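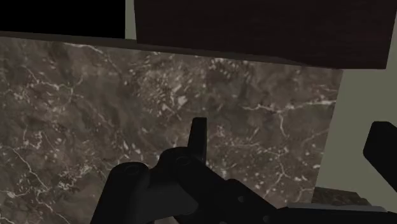

Simulated kitchen view, gripper against the marble panel, cabinet above

Budgeting for a first gripper - simulate for longer, or just buy?

Posted by Movedport

Hello all, and thank you in advance for reading, as I do tend to go on a bit. I look after equipment for a small teaching workshop, and we would like an arm that can do simple kitchen jobs, fetching things down from cupboards and putting them back and so on. So far all our work has been in simulation, and I've put one of our renders at the top so you can see the sort of thing we do. It's a two-finger gripper working close to a wall, with stone behind it and a cupboard overhead.

My money question is this. I have £3712 put aside for the gripper, its mounting and any spares (the arm itself comes out of another pot, thank goodness). A dealer called Wellar has quoted me for a gripper that would leave £486 over, and the quote runs out at the end of July. Part of me wants to say yes and be done with it. The other part thinks we should carry on with the simulator until we know what we need - we could easily spend another term on it. Has anyone been in the same boat? And is £486 enough to keep back for bits and pieces?

Posted by Mỹ Đào

Oh, I do feel for you, I went round and round on this very thing for most of a winter! My advice would be to ask Wellar whether they'll hold the price a little longer, as dealers very often will if you ask nicely and sound as though you mean it. Then use the extra weeks on the boring measurements. Looking at your render, that finger is standing right up against the stone, and you've a cabinet hanging above as well, so the thing I'd want to know before paying for anything is how wide the gripper body is with the fingers fully open, and whether it fits into the corners you have in mind. Your simulator can tell you that this afternoon, so long as the model in it is the same size as the one on the quote. Do check that! We planned everything with one model and ordered another, and the real one was 84 mm across where we had allowed for less. It wouldn't go into the gap we'd built for it, and I had to rebuild a whole shelf (twice, but the second time was my own fault).

As for the £486, I'd call it enough but not comfortable. Put spare fingertips first, then the mounting plate, then a decent cable, and get all three priced in writing before you order. Ours came to more than I'd guessed, mostly the plate. And if your real kitchen has polished stone in it, keep a little by for softer fingertip pads, for the sake of the stone as much as the gripper.

I wouldn't wait another whole term, though. There are things about grip and slipping that we only began to learn once we had something on the bench.

Posted by Khúc

Get a Dratoser second hand. Paid £100 for mine and it's fine.

Posted by Movedport

Thank you both, that's ever so helpful. Mỹ Đào, I've just looked and the model in our simulator came from an older parts list, so I shall be writing to Wellar for the proper drawings before I do anything else. Khúc, does the £100 one come with its mounting, or did you have to find that separately?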